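Opinion / Grippers & End Effectors

Stop comparing grippers by how hard they squeeze

Every comparison of two-finger grippers I have read in the past year opens with the same table: maximum force, stroke, payload, price. The table is easy to print and easy to argue over. It has very little to do with whether the thing will work on your bench.

I spent most of January trying two sets of fingers on the same pair of arms. One was the Trevanix set, with textured pads. The other was a smooth-faced set from Dorkska that costs less and closes faster. On paper the Dorkska wins three lines out of four. We ran 257 attempts with each, on soft goods and bagged clothing, and by the end I had stopped looking at the paper.

Bagged clothing is where the numbers fall apart. A vinyl pouch has no fixed shape. The top sheet slides over whatever is inside, so a finger can close on plastic and leave the load behind. More force does not help much with that. What helps is a good grip on the binding, and a second arm that can keep one edge where it is while the first one comes in. 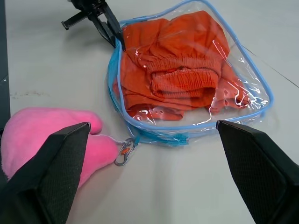

Textured fingers open over a zippered pouch, with the other arm at its upper left edge.

The wrist camera matters here as much as the fingers do. Clear vinyl throws glare, and glare moves when the arm moves. A controller that trusts a single view will aim at a bright streak as happily as at a real edge. I would pay for a second viewpoint before I paid for another newton of grip, and I have not seen one comparison that tests the camera and the fingers together. They get reviewed by different people in different months.

Then there is the opposite case, the one vendors like to demonstrate. Plush is forgiving. It folds into the gap and it has enough pile for nearly any pad to bite on. Both sets did fine with it, and a buyer who watched only that part of the trial would have come away thinking they were the same product. 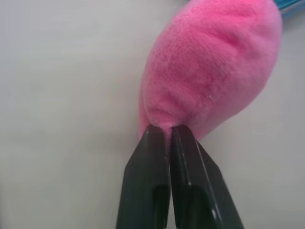

Gertraud Nägeli disagrees with me on this point. She wrote that plush is a harder test than I allow, because a gripper can hold a toy by a pinch of fabric and still have no idea where the rest of it is, and that placing it well afterward takes more skill than the pickup did. She would score the placement and drop the pickup score entirely.

I think she is right about placement and wrong about dropping the other number. If the pickup is never scored, a slow and fussy gripper looks as good as a quick one. Score both, and publish them apart.

What I would like from the people who write these reviews is modest. Use ten objects, and make at least half of them soft or bagged. Say which camera was on the wrist and where it was mounted. Report the failures by kind - slipped, missed, grabbed the wrong layer - and leave the force figure for the appendix. Run the same controller settings for every set, or say plainly that you did not.

We are keeping the Trevanix fingers for now. The Dorkska set has gone onto the arm that handles boxes, and it does that job well.

Related
Two arms or one? Notes on holding the far edge
Sundaram controller: setup and first impressions
Wrist cameras and shiny packaging
Jitlow finger pads after 938 cycles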